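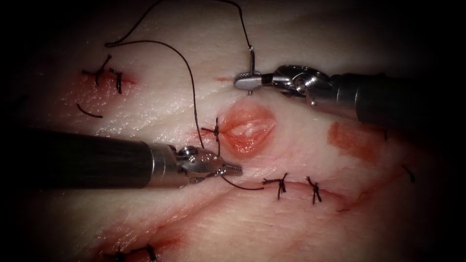

Drovard Publishes Results of Stuvholm Study on Robots and Everyday Chores

Machines handle needle and thread well under fixed conditions, but mending, folding and bench assembly still need a person nearby

TARITZ, 14 February 2019 — Drovard today published the results of its Stuvholm study, a review of whether robots are ready to take over chores in the home and on the shop floor. The study covered 60 tasks, from hemming a dish towel to sorting mixed screws, and logged 2,000 attempts at the company's test rooms in Taritz. The short answer in the report is that a few of the tasks are ready for paying customers, a larger group can be done with a person standing by, and most of the household list is not ready.

The study began with a question from customers. Small manufacturers who already use robot arms for loading and stacking have been asking Drovard when the same equipment will be able to handle soft goods, loose parts and repairs. Homeowners ask a similar question about laundry and mending. The company had no good answer to give either group, and the existing demonstrations were hard to compare with one another.

Drovard sorted the 60 tasks by what the hands have to do and left the name of the chore out of it. Buttoning a shirt and fitting a rubber gasket ended up in the same group. So did wiping a counter and sanding a panel. Each task was tried with the materials laid out in advance, and then again with the materials placed by someone who had not read the instructions.

The difference between those two conditions is the main finding of the report. Tasks that went well when everything was in its expected place often stopped partway when a cloth was turned over or a part was lying on its side. In most of these cases nothing was broken. The machine waited, and an operator had to step in.

Needle and thread

The longest chapter deals with stitching. Drovard used surgical suturing as its reference task for all work with a needle and thread, including darning, button sewing and upholstery repair. Suturing is well described, and the instruments for it already exist. It also contains most of the things that make sewing by machine difficult outside a sewing machine: the needle is curved, the surface gives way under it, the thread is long and goes where it wants, and the work can be reached from one side only.

The bench used for this chapter has 2 robotic instruments that come in from opposite sides over a soft, moist tissue pad. A stitch on the bench is a single loop, knotted and trimmed, so that each one stands alone. A household darn is usually one continuous thread, and the report treats that as a separate and harder problem.

Slack in the thread received more attention than the study team had planned for. A long tail can lie across finished knots or hang over the spot where the next stitch has to go, and a person clears it with a finger almost without looking. For the machine, clearing the thread is a job of its own. The report recommends shorter threads for any shop that wants to try automated hand stitching, even though this means stopping more often to start a new length.
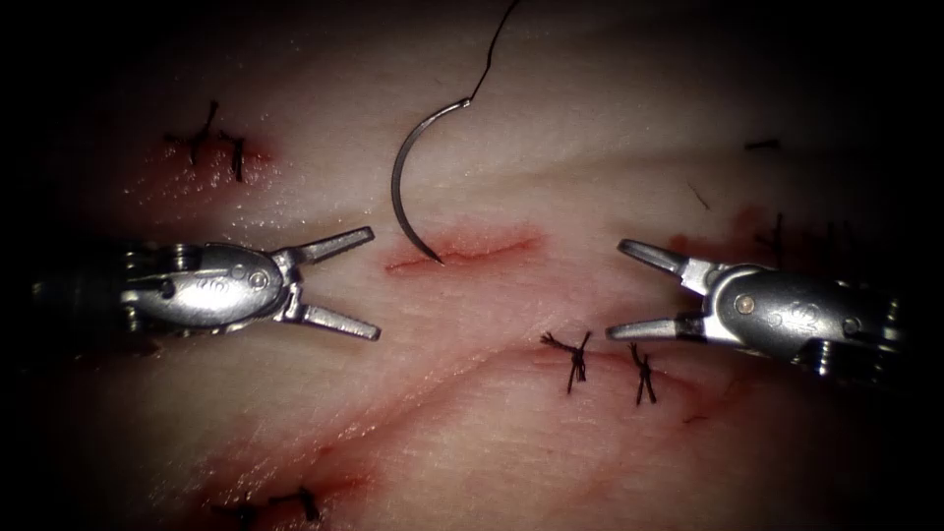
FINDINGS FOR WORKSHOPS

Passing a needle from one gripper to the other was the step operators watched most closely. A curved needle that turns a little in the jaws will enter the material at the wrong angle, and the next move starts from a bad position. Shops that are thinking about automating a similar handover — a clip, a pin, a small spring — should expect to spend most of their setup time there.

The upholstery workshop Lukáč took part in the study as a trade partner and supplied offcuts, seat covers and a list of the repairs it does most often. The workshop's view, as recorded in the report, is that a machine able to close a straight seam on a flat panel would be useful now. Corners, piping and anything already stapled to a frame should stay with the people at the bench. Lukáč plans to keep a test station for flat panels running through December.

For other shop-floor work, the report is more encouraging. Loading, counting, wiping down and simple screwdriving were rated ready when the parts arrive in trays. When the parts arrive in a heap, the same tasks dropped to the middle rating. Drovard advises customers to look at their trays and bins before they look at a new robot.

FINDINGS FOR THE HOME

Household chores did less well. Folding towels was rated as possible with supervision. Folding fitted sheets, matching socks and emptying a full dishwasher were rated not ready. Sewing on a button was rated not ready outside a fixed clamp, mostly on account of finding the holes from the back of the fabric.

The company is not announcing a home product and has no date for one. It expects that the first useful household machines will each do a single job at a fixed spot, as a washing machine does.

AVAILABILITY

The full report, with the task list, the rating for each task and the notes kept by operators, can be requested free of charge from Drovard's Taritz office. Workshops may bring their own materials to an open bench session, which lasts 2 hours and must be booked ahead. Sessions are intended for businesses that do hand assembly, finishing or repair. Participants keep their samples and receive a written copy of the operator's notes.

About Drovard

Drovard designs and tests handling equipment for small workshops. The company is based in Taritz and works with trade partners in furniture, textiles and light assembly.

Media requests: press desk, Drovard, Taritz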